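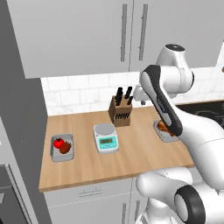 ## Setting up the drumstick pick in sim

Get the pick working in simulation before you run it on the arm in the shed. I use a kitchen layout I've named Caris, with two trays of food and a kitchen scale on the counters.

1. Load Caris and home the arm.
2. Set the physics rate to 300 steps a second.
3. Place the gripper beside the tray, fingers pointing down, and save that pose as `pre_grasp`.
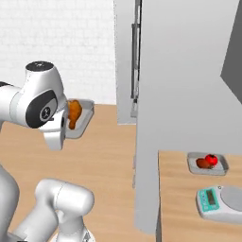 Lower it in small moves from `pre_grasp`. Mine went wrong at the rim of the tray, so I added 12 mm of clearance to the approach. If the fingers still touch the metal, raise the pose and leave the speed alone.

4. Check the wrist view before you close the fingers. The drumstick should be lined up with the gap between them.
5. Close, wait 12 steps, then lift.
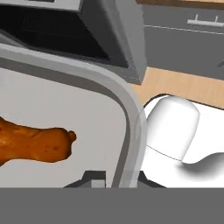

Gounder commented that the wait was too short on his build, and that he got fewer drops after he changed the friction value on the finger pads as well.

Try that if yours slips. Save each run to its own folder, and stop the log at 2000 lines or the viewer gets slow.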